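Questions about the care of your Skumel table

How do I clean the white top every day?
Wipe it with a soft sponge or cloth, a little warm water and one drop of washing-up liquid. Then dry it with a clean cloth. Please do not leave water standing along the wooden border.

Can I use a scouring sponge?
We do not advise it. The rough side makes very fine scratches, and later the dirt stays in them.

I see grey smudges after wiping. Is the top damaged?
In most cases no. Smudges come from hands and from too much soap. Mix 2 spoons of white vinegar in 500 ml of water, wipe the whole top in one direction and dry it well. If a mark is still there after 2 tries, please write to us.

How do I care for the wooden border?
Use a cloth which is only a little damp. Oil the wood two times in a year, for example in March and in autumn. Put the oil on the cloth, never directly on the table, so that it does not go on the white part.
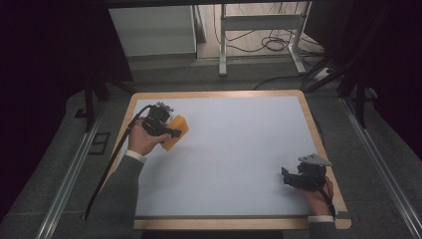
Crumbs collect between the top and the wood. What can I do?
A dry, soft toothbrush is the best tool for this. Brush along the line towards a corner and pick up the crumbs there. Please do not use a knife.

May I put a hot pan on the table?
No, please use always a mat. The white top can become yellow from heat.

Where can I buy the oil?
The Testo oil is in our shop and one tin is enough for 23 tables of the small size, so you can share it with your neighbours.

My question is not on this page.
Write to Rhona Purves at our customer desk. She answers in English and German.

Page last changed: 19/03/2022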